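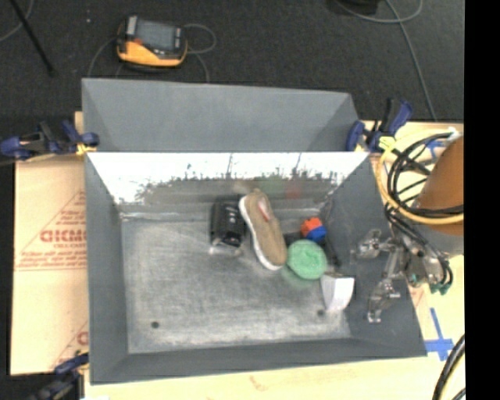
12/02/2023. Coatings bench, Navoldale workshop. Entry by Severin Koller; readings checked by Edeltraud Reisinger. The purpose of this entry is to record the state of the abrasion trial on water-based gray paint over softwood, and to correct two errors in the February summary. The trial concerns flat horizontal surfaces that receive everyday household articles, shoes in particular. The wear we are trying to reproduce on the panels is of the kind found on the floor of the gray bin, which has gone whitish and mottled. A shoe with a rubber sole, such as the tan slip-on with the white sole, is a fair model of the load we have in mind. Our present abrasive pad is harsher than that and should be reconsidered.

Panels. 16 panels were prepared from the Trundow stock, sanded with the grain, wiped down and left overnight. Two coats were applied by roller. Panel 481 was rejected before coating on account of a resin pocket near one end. It has been kept on the rack as a handling blank and must not be entered in the results, as happened in the summary (first error).

Film build. The second coat went on heavier than the first on all panels. E. Reisinger attributes this to the roller sleeve, which was changed between coats. The old sleeve has been thrown out. I should have noted the change at the time and did not.

Cure. Panels stood in the north room for 20 days. The summary gave the period as beginning from the first coat; it should read from the second (second error). The room heater was off for part of one night, and the log sheet has a gap there. No correction has been attempted. 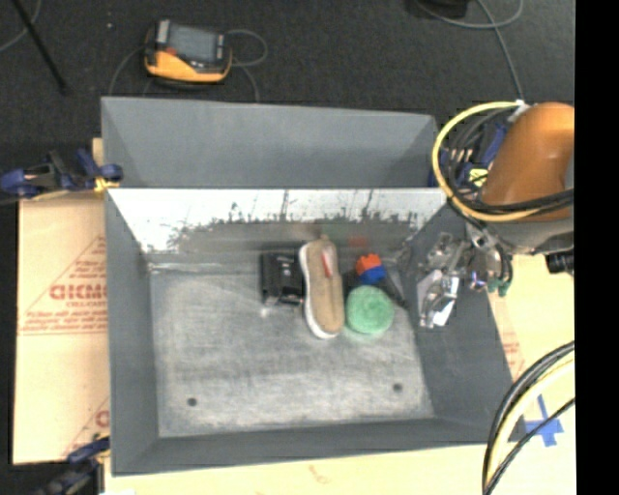
Marking and transfer. We have so far recorded all dark marks on a pale finish as wear, and I no longer consider this sound. Some marks are material left on the film by another object, and the film beneath them may be intact. Marks gathered along an edge are the difficult case. The pale back panel of the bin has dark specks and streaks along its lower edge, just where the shoe and the green fuzzy object lie close by, and by eye I could not assign them to one cause or the other. Until further notice, any mark of this type is to be wiped once with a damp cloth and scored again, with both scores entered. The first score stands for the existing tables.

Results to date. The Auer finish lost gloss early and then held. The Pirnside finish kept its gloss longer but began to powder at the panel ends, where the grain is open. E. Reisinger has asked whether the ends were sealed. They were not, on either set. A sealed pair should be run alongside before anything is said to the supplier – the difference may be ours.

Scoring. Our two sets of visual scores agree on the Auer panels and differ by up to 2 points on the Pirnside panels. The disagreement is greatest under the ceiling lights and smaller at the window bench. All further scoring will be done at the window bench, before noon.

Outstanding: softer pad to be ordered; end sealing for one pair from each set; log sheet gap to be initialed by both of us; corrected summary to replace the copy in the binder.

S.K.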